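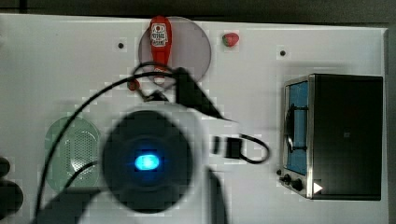
Komberg play dishes and pretend food: what we think since April

2026-07-22

I've put off writing up the Komberg set for ages, mainly as I kept changing my mind about it. We bought it in April for the two younger ones and it has barely been back in its box. I paid £53 for the dishes and the food together, and the little oven was ours already (it came from my brother-in-law Pascal, who was clearing out before a move).

So this is about the dishes and the food. The oven only gets a mention as it's where half the food ends up.

First off, the colours. I love them! Soft mint green for the colander and the cup, a sort of lavender grey for the plate, then the food in proper loud colours on top. Most of the play kitchen stuff we've had before was so bright it gave me a headache by teatime, and having calm dishes with a shouty strawberry next to them is so much nicer to look at. They're also easy to spot on our white table, which helps at tidying-up time.

The plate is my own favourite. It's shallow with a bit of a raised rim, and it takes the ketchup bottle lying down, more or less, though the bottle is the biggest thing in the food pile and does hang over. You'd think a child would stand the ketchup up next to the plate. Mine never do. Ketchup is a meal in this house, it gets served on its own, and you have to say thank you.

About that bottle: red, white label, looks enough like the real thing that my mother once picked it up at lunch and gave it a good squeeze over her chips. I'd call that a point in its favour. She wouldn't.

The colander

I'd have bought the set for this alone. It's a big oval one, pale green plastic, with tiny holes all over the bottom in neat rows and a flat tab handle at each end. We had a colander in an Erko set years ago that was the size of an egg cup, and you couldn't rinse so much as a pea in it. You can get every bit of fruit into the Komberg one with room left over. It's been in the bath, it's been in the sandpit, and for most of May it was a hat.

The small holes do hold on to sand, mind you. I go over it with an old toothbrush every so often and then lose patience and leave the rest.

The banana

Right, the banana. It's a peeled one with the skin splayed out in flaps, and it splits opinion here. I think it's lovely and daft. My eldest says a banana you can't peel is pointless, and wanted the sort with hook and loop strips that comes apart. It's a fair complaint, I suppose. It won't sit neatly on anything with those flaps out, and if there's one thing left on the table after everyone's gone to wash their hands, it's the banana.

It goes in the oven a lot. Baked banana, banana pie, banana "for the baby". I like a glass door on an oven for pretend cooking, as half the fun is crouching down to see if it's ready yet, and they'll do that for far longer than they'll spend eating the thing.
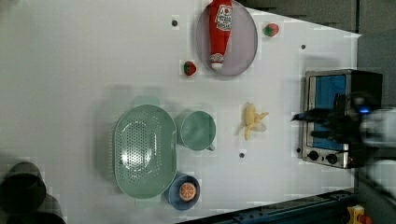 Teresa Czarnecka wrote after my last post to say she had the same set and that her three fell out over the cup within the hour. There is only one cup, she says, and what sort of tea party has one cup? She ended up buying a second set from Soder just to get more, and the greens don't match.

She's got a point and I can't argue with it. One cup is mean. It's a nice cup as well, mint green to go with the colander, thick round the rim, with a small handle that suits small fingers and doesn't suit mine at all. We've got round it by having a café where one person drinks and the other person takes the money, and then we swap (with a timer, after an incident).

Strawberries

Small. I want to be clear about that before anyone orders for a toddler. They're no bigger than the end of your thumb, and I keep them on the high shelf when my niece is over. If you've got anyone at home who still puts things in their mouth, leave them out altogether. I'd really have liked a warning on the front of the box and not in tiny print underneath.

For the older ones, though, they're brilliant. Bright red, little green leafy tops, and just the right size for counting out, hiding under things, paying for other things. They've been shop money all summer. They roll under the fridge, naturally, so I've got a wooden spoon that lives down the side of it now for fishing them out. 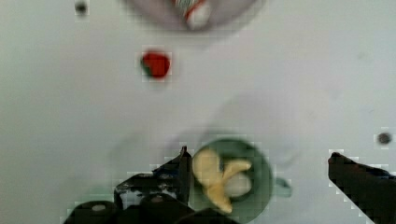

We did lose one for a whole fortnight and it came back in a wellington boot. No damage, the leaves still on, and it went straight into the colander for a wash as if it had been on holiday.

The orange

It's only half an orange, and the cut side has the segments marked out with pale lines, so it's easy to tell what it is even from across the room. It fits nicely in the little blue bowl and that's where it has lived from day one. I don't think anybody decided on it. My youngest will empty everything else out on the floor and still put the orange back in the blue bowl before bed.

I'd say the bowl is the weak spot, size-wise. Orange in, bowl full. You can't do a fruit salad, you can't do soup for two, and stirring is out of the question. We use a cereal bowl from the real cupboard when there's proper cooking on. An El-Sayed set I looked at in the shop had a decent mixing bowl with it but no colander, and you know by now how I feel about the colander.
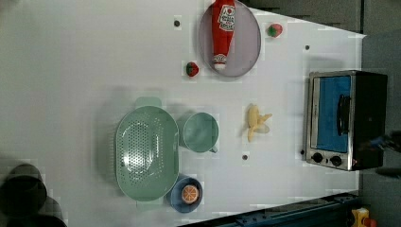
Washing up is easy enough. I do the dishes by hand in warm soapy water and leave them on a tea towel overnight, and I wipe the food over with a cloth. I haven't tried any of it in the dishwasher and I'm not going to be the one to find out.

Storage is where I'd grumble. The box it came in gave up in the first week, the lid went at both corners, and there's nothing else supplied to keep it all in. We stack the cup and the bowl in the colander, food on top, plate over the lot like a lid, and the ketchup goes wherever there's a gap. It works if I do it. If they do it, the plate goes at the bottom and everything else goes on the sofa.

Would I buy it again? Yes, and I've already bought one for Dorian's little girl, who turns four next month, with a second cup from Soder tucked in (the greens really don't match, Teresa's quite right). I'd give it four out of five. The missing mark is for the single cup, and half of it is for the box.

If anyone knows where to get spare strawberries on their own, do leave a comment, as I'd take a dozen.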